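搜索 请输入关键词 热门文章
阅读时间约 5 分钟

Skulo 开始按时段收洗衣费了，经济学课本这回进了我家楼下

先说消息：做自助洗衣的 Skulo 从八月起，在我们这边的 15 家门店试行分时定价。早上和中午便宜，晚上七点到十点最贵，同一台机器、同一桶衣服，价钱能差出快一倍。店门口贴了张告示，字特别小，我是拎着袋子站在那儿读完的。

我平时写的都是价格啊、激励啊这些东西，看到这种事当然走不动路。上个月我还在这里聊过电影院为什么爱卖套餐，评论区有朋友让我多写点身边的，好嘛，身边的来了！

告示上的道理很简单：晚上排队太长，白天机器闲着，所以让价格去分流。这套说法在课本里叫高峰定价，用电、停车、过桥都用过，算是经济学家最喜欢拿出来讲的例子之一。机器数量短期内变不了，需求又挤在一块儿，统一价的结果就是大家用排队来付账。排队也是成本，只不过这笔钱谁也没收到，白白烧掉了。收费高一点，至少还有人拿到了钱（虽然拿到钱的是 Skulo，不是我）。

可我总觉得故事没讲完。能改到中午去洗衣服的是哪些人？在家办公的、退休的、像我这种时间乱七八糟的人。改不了的呢，是下班回来已经七点半、第二天还得穿那件工作服的人。后面这拨人对价格不敏感，可这个“不敏感”有一半是没得选。模型里写成弹性低，一个系数就过去了，落到人头上其实就是每个月多掏一笔钱。

Skulo 说试行前在两家店跑过一轮小测试，发了 300 份问卷，收回来 170 份，多数人表示“可以接受”。问卷这东西我一向要打个折扣看。首先，没交的那 130 份是谁？很可能正是最忙、最没空填表的那群晚间顾客。其次，“可以接受”四个字太宽了，我对涨价的接受程度常常取决于隔壁还有没有别家店。我们这条街上，隔壁没有。

说到隔壁，对手 Leka 倒是反着来的。它家坚持一口价，白天晚上一样，只是在手机上多了个预约，迟到十分钟就作废。你看，一家用价格分配，一家用规矩分配，放在一起简直是现成的对照。我去 Leka 那边试过两次，第一次约上了，第二次晚了一会儿，位置没了，气得我在门口喝完了一整瓶汽水才走。按理说这也算一种价格，付的是守时的本事。对作息规律的人很划算，对临时加班的人就很贵。

还有一个我挺在意的细节。分时定价要起作用，得让人事先知道价格。Skulo 的价目写在店里，手机上要翻三层才看得到，很多人是衣服都倒进机器了才看见晚间价。到这一步你还会把湿答答的一堆东西捞出来回家吗？反正我不会。那这个高价就没有分流的作用，只剩下收钱的作用了。同样一个数字，早十分钟看见和晚十分钟看见，效果差得很远。讲需求曲线的时候，我们总默认人人都知道价格，这个默认真的挺大方的。
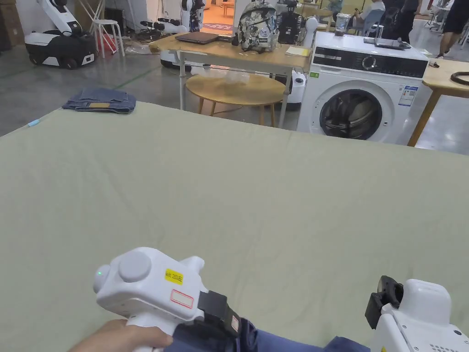

我自己的账也顺手算了算。这个月我把洗衣服的时间全挪到了上午，省下的钱不多，够买几杯豆浆，代价是上午写稿的时间被切成了两截。像那边叠好的一条蓝色牛仔裤，洗它的费用里其实还藏着我的半个上午，只是账单上从来不印这一项。要是半个上午对我来说比那几杯豆浆值钱，那我就是亏的，可我居然还挺高兴，觉得自己占到了便宜。行为经济学的朋友大概又要拿我当案例了。

Zimen 社区那边的反应也值得一提。那里老房子多，很多户家里装不下洗衣机，住户在公告栏上联名写了封信，要求晚间价设个上限。我把信从头到尾看了一遍，写得比不少评论文章都清楚。他们没有反对分时，只提了两条：一是晚间价最多比白天高三成，二是每户每月留几次晚间的平价额度。第二条我特别喜欢！它承认价格可以用来疏导人流，同时给那些挪不开时间的人留了条路。具体几次可以再谈，思路是通的。

当然也会有人说，给了平价额度，晚上又要排队了。有可能。不过额度有限，用完就按高价走，大家自然会把它留给真正赶时间的那几天。类似的阶梯水价不也用了很多年嘛。真正麻烦的是怎么认“每户”，合租的算一户还是三户，这个我还没想明白，欢迎懂行的朋友来教我。

Wonder 是给这两家供机器的公司，它也在告示下面留了一行字，说新机器能按时段自动调价，手动改都不用。换句话说，技术上想改成每小时一个价也行。我有点好奇 Skulo 会不会走到那一步。如果真走到了，出门洗个衣服还要先看行情，那我大概会认真考虑在阳台上塞一台小的。

试行到底持续多久，告示没写，我问了店里，回答是“先看看”。Zimen 的那封信目前也还没有等到正式答复。有新消息我再来更新，顺便把 Leka 那边预约作废的规则也问清楚，我那次到底算不算迟到，我还是不太服气。

阅读 3000 · 评论 15 · 分享到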